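Curnside Local Forum > Politics and Polling > Approval numbers for the mayor, quarter by quarter

Started by twaqas_b

Okay, I finally did it! I've been threatening to put all the Ikinden tracking polls into one spreadsheet ever since the mayor got elected, and last night I sat down and typed in every single one. Ikinden changed how they publish their tables twice, so half of this was me squinting at old PDFs. Totally worth it.

A black mesh office chair and a dark handrail, twice:

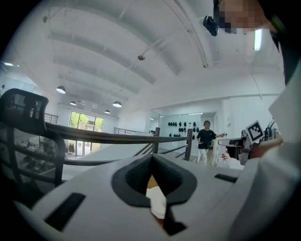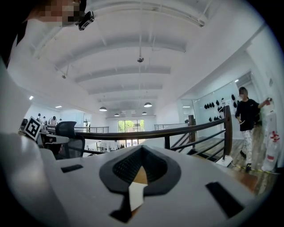

petronella_s wrote:
Waqas, this is fantastic, thank you! I've wanted the early numbers for ages. One thing before everybody gets excited about the last quarter, though. Did you use the published toplines or the likely voter tables? They stopped lining up after the January poll, and if you mix them you get a jump that has nothing to do with the mayor.

twaqas_b wrote:
Toplines all the way through, all adults. I thought about likely voters but they don't exist for the first year, so there'd be a big hole at the start, and the start is the fun part! You get to see the honeymoon. It's so clear once it's plotted. Way up, stays up through the first winter, and then the bus fare vote comes along and down it goes.

lwattimena wrote:
I love that someone did this. But I'm going to argue with "and then the bus fare vote." Look at when the slide starts. Ikinden was in the field before the vote was even scheduled, and approval was already dropping. The honeymoon was ending anyway. They always end. My own guess is that the fare vote made people who had already cooled on her say so out loud, and that's a different thing from changing their minds.

petronella_s wrote:
Larasati, I half agree. The drop before the vote is tiny. With 400 people in a sample you can get a wobble like that just from who picks up the phone. I wouldn't hang an argument on it in either direction.

lwattimena wrote:
But it's the same direction in two polls in a row! One wobble, fine. Two wobbles and I start to get interested.

petronella_s wrote:
Two in a row going down happens by pure luck all the time. Flip a coin for a while and see how often you get two tails.

lwattimena wrote:
Fair. I'm still interested, haha.

dagny_th wrote:
Can I bring in the Egilsson poll? They did one big survey, 2,002 people, the whole county and not just the city, and they asked the approval question almost word for word the way Ikinden does. The bad part is they offered "no opinion" as a choice and Ikinden only writes it down if you volunteer it. So the approve number looks lower, the disapprove number looks lower too, and everyone on here yelled about the first one and ignored the second.

twaqas_b wrote:
Oh, I remember that fight. I was one of the yellers, sorry! Should I add it as a separate line?

dagny_th wrote:
Separate dot, please, not part of the line. And if you have the patience for it, plot net approval (approve minus disapprove) next to the plain one. That takes care of some of the "no opinion" mess. Not all of it. But it's so much nicer to look at when you want to compare two firms.

old_mill_rd wrote:
I don't see the point of averaging by quarter. A quarter is just a box you draw on the calendar. If the school closing story breaks in the middle of it, you've blended the before and the after and you end up with a number that was never true on any day.

twaqas_b wrote:
I get that, but with single polls the line jumps all over the place. I tried it first! It looked like a seismograph. The quarterly version is where I could finally see a shape.

old_mill_rd wrote:
Then do a rolling average. Same smoothing and you don't have to pick where the boxes start.

petronella_s wrote:
Seconding the rolling average. Although I'd keep the quarterly one too, so people can hold it up against the governor's numbers, which only come out by quarter.

lwattimena wrote:
Yes, keep both! And could we get the previous mayor on there? I know his second term was polled. I have a folder with the write-ups from the Pumus newsletter, they used to print the full tables at the back. I'd love to see whether his reelection bump was as big as everybody remembers. I say it wasn't.

dagny_th wrote:
I say it was, and then it was gone by spring. Please scan those.

old_mill_rd wrote:
Bumps after a reelection are mostly the losing side going quiet for a month. They come back.

lwattimena wrote:
See, that I could believe. It should show up in the disapprove column first, if you're right. Disapprove dips, approve hardly moves, and "no opinion" soaks up the difference. Now I really want to look.

twaqas_b wrote:
This is the best thread. Okay, list for me so I don't lose it: rolling average, Egilsson as its own dot, net approval on a second tab, old mayor once Larasati scans the tables. I'm also going to color the polls by phone or online, because Ikinden went mostly online at some point and I have a hunch the younger numbers moved right then.

petronella_s wrote:
Check the footnotes on that. They say "mixed" for a couple of polls and don't give the split. You may need a third color.

thchisholm wrote:
Moderator here, nothing is wrong! I just moved this out of General so it doesn't get buried. Waqas, if you post the link to the sheet in your first message, I'll pin it. Please set it to view only. We had a sheet for the council race get edited by somebody 24 hours after it went up, and we never got the original back.

twaqas_b wrote:
Thank you, Thérèse! View only, got it. Link goes up tonight once I've fixed a typo in the second year (I had approve and disapprove swapped for one poll, which made for a very exciting spike).

dagny_th wrote:
I liked the spike.

lwattimena wrote:
Found the folder. The Pumus tables break out homeowners and renters too, does anyone want those or just the toplines?

petronella_s wrote:
Everything. Scan everything!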